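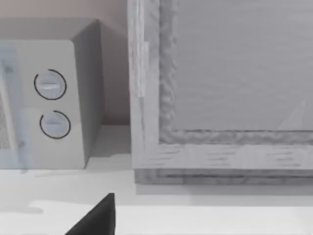 6.3 Countertop Appliance Tasks: Rotary Knobs

Home Contents Previous Next Index Support

This section covers set-up and operation of the knob tasks in the Drurner household chore suite. Read Section 6.1 (Scene Loading) and Section 6.2 (Arm Calibration) first. The procedures apply to the simulated kitchen only. For the physical bench, see Section 9.

6.3.1 What the task measures

The appliance in this task has two round knobs, one above the other, each with a raised grip ridge across the middle. The arm must approach a named knob, make contact with the ridge, turn it to a target angle and withdraw. The other knob must not move by more than the tolerance set in the task file.

Turning a knob is a small part of a household chore. A passing score does not show that an arm can prepare a meal, or that it can operate an appliance it has not been tested on. Use the result as a measure of contact control and target selection. Questions about whole chores belong to the sequence tasks in Section 8, where current scores are much lower.

6.3.2 Before you begin

You need:

- Simulator installed and licensed
- Scene pack Plestton, kitchen set
- Controller profile for the arm in use
- At least 16 GB of free disk space for logs
- A completed calibration file no older than the current controller profile

NOTE: Scene packs released before July use a different knob friction model. Scores from the two models cannot be compared. Check the pack version in the title bar before you start.

6.3.3 Loading the scene

1. Open the task browser and select Appliances, then Rotary.

2. Select the Plestton counter scene. Loading can take several minutes on the first run while textures are cached.

3. Set the random seed. Use 321 for the reference run. Any other value changes the lighting and the start pose of the arm.

4. Confirm that the appliance rests flat on the countertop. If there is a visible gap under the base, the physics engine has not settled. Press Reset and wait for the status light to turn green.

5. Confirm that both knobs are in view. The ring around each knob is open at one side, and the opening is not in the same place on the two knobs. Do not "correct" this in the scene editor.

6. Save the scene state under a new name. The reference file is write-protected and the simulator discards changes to it without a warning.

6.3.4 Setting the target

1. In the Target panel, choose UPPER or LOWER.

2. Enter the turn angle in degrees. Positive values are clockwise as seen by a person facing the appliance.

3. Enter the tolerance. The default is 5 degrees for the target knob and 2 degrees for the other knob.

4. Choose the instruction mode. In Label mode the controller receives the name of the knob. In Sentence mode it receives a written instruction such as "turn the top knob a quarter turn to the right."

5. Select Apply. The Target panel turns gray and cannot be edited until the run ends.

NOTE: Sentence mode is the harder test. Many controllers that pass in Label mode turn the wrong knob in Sentence mode. Report the two scores separately.

6.3.5 Setting the approach path

1. Set the start height of the fingertip at least 4 inches above the counter surface.

2. Set the keep-out zones. Draw one zone around the large wood-framed object to the right of the appliance and one around the wall.

3. Leave a margin between the keep-out zone and the side of the appliance. If the zone touches the appliance, the planner reports PATH BLOCKED and the run does not start.

4. Set the contact force limit. Start at the lowest setting and raise it one step at a time.

5. Run the path preview. Watch the fingertip along the front of the counter, where the front ledge is easily clipped by a low path.

CAUTION: Do not copy force limits from the simulator to a physical arm. Simulated knobs do not crack, and simulated appliances do not slide off the counter in the same way as real ones. Physical limits are given in Section 9.4.

CAUTION: Do not disable the keep-out zones to clear a planner error. A run with the zones disabled is logged as invalid and cannot be restored.

6.3.6 Running the task

1. Select Run. The counter in the lower toolbar shows elapsed simulation steps.

2. Do not move the viewpoint during the run if the controller uses the main view as input.

3. Let the run finish. The step limit is 3007. A run that reaches the limit is scored as a failure even if the knob is within tolerance.

4. When the arm has withdrawn, select Score.

5. Export the log. The file contains joint positions, contact forces and the angle of both knobs at each step.

Repeat with a new seed for each trial. Do not rerun a failed seed and keep the better result.

6.3.7 Reading the score

PASS: target knob within tolerance, other knob within tolerance, arm withdrawn.

PARTIAL: target knob moved in the right direction but outside tolerance.

WRONG TARGET: the other knob moved and the target knob did not.

SLIP: contact was made, but the fingertip left the ridge before the target angle was reached.

TIMEOUT: step limit reached.

In acceptance testing with the Haldane controller, a set of 1596 trials was run in both instruction modes. SLIP was the most common failure in Label mode and WRONG TARGET in Sentence mode. A person at the same controls, using the hand unit, rarely slipped but took longer to line up the first contact.

6.3.8 Troubleshooting

Fingertip stops short of the knob. The calibration file does not match the arm. Repeat Section 6.2.

Both knobs turn together. The joint names are duplicated in the scene file. Reload the reference scene.

Fingertip passes through the ridge. The collision mesh is set to Low. Change it to High and restart the simulator.

Knob springs back after release. Return torque is switched on. Switch it off unless the task file calls for a timer knob.

Score differs between two machines with the same seed. Check that both use the same physics step. If they do, send both logs to the Bolidton support desk with the scene pack version.

Section revised 2019-04-02. Technical contact: Cengiz Akbulut, simulation documentation.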